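Can a trial site refuse to give me a copy of the consent form I signed?

Posted by Tania Navaratnam

My father joined a blood pressure drug study at the Skernton clinic in January. He signed a 19-page consent form and was told the copy would come by mail. It never did. He has had dizzy spells and we want to read what the form says about side effects and who pays for treatment. The front desk says the form belongs to the sponsor, Warnik. Is that right? He has been to 4 visits so far and has a bill for $2,284 from the emergency room.

Imtiaz Kodikara

No, that's wrong. The signed original stays in the site's files, but he should have been given a copy when he signed. Skip the front desk and write to the lead investigator. Ask for the signed form, any later versions, and the name and phone number of the ethics board that approved the study.

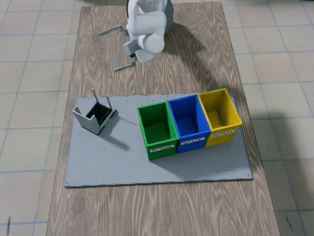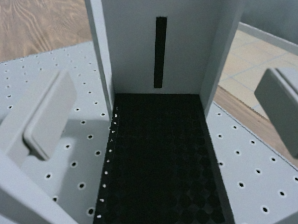
Put the dizzy spells in the same letter, with dates. The study doctor has to record them – a phone call to reception may not count as a report. If he feels worse, he should see a doctor right away and say he is on a study drug. Don't pay the bill until you have read the section on injury. It is usually near the end, and some sponsors cover the cost only if you report it in time.

He can also leave the study whenever he wants, but he should ask the study doctor how to stop the pills safely.

De Graaf

Same thing happened to my wife. We got the copy 5 days after I emailed the ethics board. Keep the pill bottles.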